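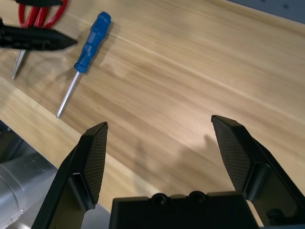

Photo: Vikas Uniyal

Print this page | E-mail to a friend

Darkwood Hard Wax Oil, by Blomqvist

I've sold a lot of wood finishes over the years and I use maybe four of them at home. Darkwood is the one I reach for when it's a table, a bench top or anything else that gets leaned on, spilled on and generally treated badly. It's a blend of plant oils and wax that soaks in and then cures, so you end up touching wood and not a sheet of plastic sitting over it.

First thing, and I get e-mails every month on this: Darkwood is the name of the line. It doesn't turn your table dark! The clear version warms up a pale top a little, the way a splash of water would, and that's your lot. If you want color, get the Walnut or the Peat, and please try it on the underside first. I once did a whole shelf in Peat without testing and my wife still calls it the coffin.

How much do you need? One 23-ounce can did my kitchen table (two coats, both sides of the leaves) with enough left over for a stool and a cutting board stand. Bare wood drinks more on the first coat, so don't panic when the level in the can drops. The second coat goes on with next to nothing.

Here's how I put it on. Sand to 120, then 150, and stop there. I know it's tempting to keep going up to 320 because it feels lovely, but the oil can't get in properly and you'll have a patchy top. Vacuum, then wipe with a dry cloth. Stir the can for a good long while, right down to the bottom. Spread it thin with a white pad, with the grain, let it sit 31 minutes (my kitchen timer number, half an hour is fine), and buff off everything that's still on the surface. Everything! Sticky tops are the number one complaint I hear, and every single one I've looked at was too much oil left on.

Leave it overnight, do it again, and stay gentle with it for a week or two. Coffee mugs are okay after a couple of days. I'd hold off on red wine.

Now the serious bit. Oily rags can heat up and catch fire on their own. Lay them flat outside to dry or drop them in a bucket of water with a lid. Don't ball them up and toss them in the trash.

What I don't love: the smell hangs around for a few days, the lid is a pain once it's been opened (wipe the rim), and it isn't cheap. For a closet shelf I'd buy something else. But when a spot gets worn or ringed you rub that spot with a pad, put on a dab of oil and you're done. Try that with varnish.

I get asked how it compares with the Illarano oil. Illarano dries faster and goes on a bit glossier, and I'd happily use it on a picture frame. For a work table, I like the flatter look of this one.

Size: 23 oz can
Sheen: satin or matte
Colors: Clear, Walnut, Peat
Price: $71, with 2 white pads in the box
Next batch of Peat due in July

Print this page | E-mail to a friend

Related items
Illarano Quick Oil, gloss
Lesesik white buffing pads
Lesesik sanding block, cork
Blomqvist wood soap
Darkwood touch-up kit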